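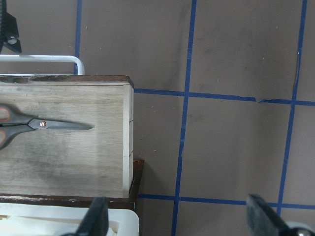 Santeri Väisänen has one hand on the line and the other round a flask when I find him on the beach at Gustlow, and he doesn't turn round to say hello. He says, "Look at the left corner. Is it fluttering?" I look up. It is, a bit. "I knew it," he says, delighted, and starts winding in.

He has been making kites for 38 years, nearly all of them single-line kites, the kind with one string and no steering. If you think of a kite as the plastic thing that came free with a magazine and went straight into a tree, I was with you until last spring. Then I saw one of his go up over the dunes on next to no wind, a big plain white diamond with a tail longer than our garden, and it just stood there. I've been pestering him for a conversation ever since.

We start with the obvious question, why just the one string?

"Because then you have to get it right on the ground," he says. "With two lines, with four lines, you can correct it. You pull here, you pull there, and those people are very skilled, I like to watch them. But mine, once it is up, I can only let out or pull in. Everything I want to say to it I must say beforehand."

He grew up inland, where there was hardly a decent breeze from one month to the next, and his first kites were newspaper and split garden cane stuck with flour paste. They flew badly. One came down on a neighbour's cow (the cow was fine). His father was no help at all, he says, but his grandmother could sew, and she looked at the sagging newspaper and told him he had the grain running the wrong way.

"Newspaper has a grain! I didn't know this. Tear it down the page and it goes straight, tear it across and it goes everywhere. She knew it from cloth. So I turned it round, and the next one stayed up until supper. I was eight years old, I thought I had invented flying."

He still starts beginners on paper. He runs a spring course for Britance, the kite club that meets in the old sailing hut behind the car park, and for the whole of the first session they aren't allowed to touch nylon. People grumble about it every April, he says, and then they get their paper kites up and stop grumbling.

"Paper is honest about a bad fold. Nylon will forgive you, and then in a strong wind it stops forgiving you, and you are walking along the beach looking for it."
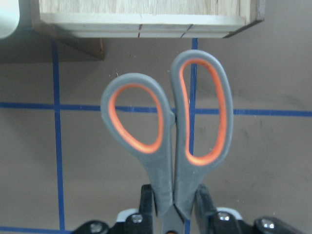

On cutting and cloth

I'd expected him to want to talk about the flying, and he does, but what he really lights up over is cloth. Ripstop nylon, mostly, the thin crackly stuff with the little squares woven into it. Like his grandmother's newspaper it has a direction, and if you cut a sail on the slant without meaning to, one side will stretch more than the other and the kite will lean that way for the rest of its life.

"You can put a longer tail on it. You can move the bridle. You can tell everyone it is meant to lean. But it will lean."

So how does he cut? Slowly, by the sound of it. He draws the shape on card first and lives with it for a day or two, pinned up where he'll walk past it. Then he weighs the card down on the nylon with whatever is heavy and nearby, draws round it in soft pencil, and cuts in one long go with the scissors hardly closing. He used to cut with a hot blade, so that the edge sealed itself and wouldn't fray, and he gave it up because he couldn't stand the smell. Now he folds every edge over twice and stitches it down.

"It is slower and it is a little heavier. I don't mind. When you hem an edge you go along every bit of it with your fingers, and you find the mistakes while you are still sitting down."

The thread matters more than people think. He likes polyester, and a longish stitch, as every needle hole is a place where the cloth can tear. For the same reason he never unpicks a seam on a sail. If it's wrong it's wrong, and the piece goes in the bag for tails. I ask how big the bag is and he laughs for quite a while.

The white diamond I saw is called Grarkik. It's three metres from nose to tail end, not counting the tail, and the name is the noise it made the first time he flew it, before he found out that one of the spars was rubbing in its pocket. A scrap of felt cured the noise, but by then the name had stuck. It's the fourth sail on the same set of spars. The first three are, yes, in the bag.

What about colour? Nearly everything of his is white or a sort of buttery cream, and I'd wondered whether that was a principle.

"No, no, I love colour! But the dye changes the cloth. Red from one roll and yellow from another roll, they don't stretch the same. You sew them together and you have a small argument in the middle of your kite. With white I have one roll and no argument."
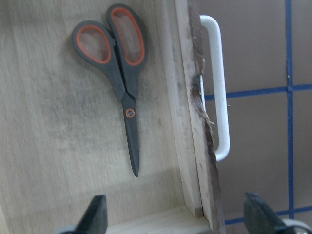 Somebody else from the club, who had been drying a tail over the railings while we talked, wasn't having that. The argument was half the fun, came the reply, and a patchwork kite that pulled a little to one side had more character than anything white. You could pick it out from the far end of the beach as well, and children ran towards it, which they didn't always do for a plain one.

Väisänen takes this very well. It's plainly a conversation they have had before. "It's true about the children," he says. "They run to the colours. Then after, they come and hold my line, because mine is still up." There is a snort from the railings.

He lets me hold it too. I'd braced myself for a yank and what I get is more like a hum, a steady pull with small messages running down it. He tells me to shut my eyes. After a minute or so I can feel the gusts arriving just before I hear them in the marram grass, and I'm grinning like an idiot, and I don't want to give it back. There's 300 metres of line on the reel, though he has never let all of it out, and he isn't keen on my being the one to try.

The reel is a Marquez, an old wooden one with a brass pin, and he's had it so long that he has replaced the handle, the pin and most of one side. He doesn't hold with gloves for small kites ("you might as well listen to music with a hat on") but insists on them for anything over his own height, and he is quite stern about it. Line under load will cut you before you feel it. He shows me a white mark across two of his fingers and moves on to something else.

I ask what he gets wrong, even now.

"Tails. Always too short. I'm at home, I look at it on the floor and I think, this is ridiculous, who needs such a long tail. And I cut it. Then I come here and I stand on the beach tying the piece back on."
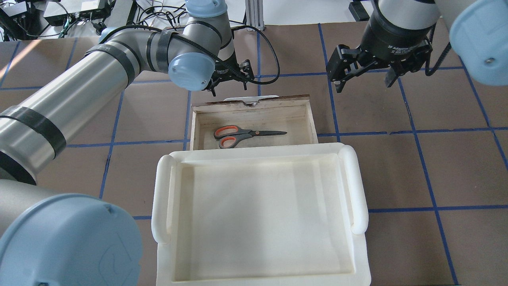
If you'd like to start

His advice for a first kite is to make it out of brown parcel paper, with two garden canes shaved down until they bend evenly. Balance each cane across one finger and shave the heavier end. Tie the cross tightly and then tie it again. Make the tail from strips of anything light, and make it much longer than looks sensible.

Go out in a wind that moves leaves and leaves your hat alone. Stand with your back to it, have a friend hold the kite up a good way downwind, and don't run. He's very firm on the running. "If you have to run, there is no wind, or there is something wrong with the kite. Sit down and have a sandwich and look at it."

The club course takes 17 people and is usually full well before it begins, but anyone can turn up at the hut when the windsock is out and someone will find you a spare line to hold. Bring something warm, even in summer.

He's sending Grarkik up again as I pack my notebook away. The left corner has had a stitch put in it, sitting on an upturned fish crate with the needle held between his teeth while he hunted for the thread. I ask if that has fixed the flutter, and he watches it climb for a long time before he answers.

"Better," he says. "Look at the right corner, though."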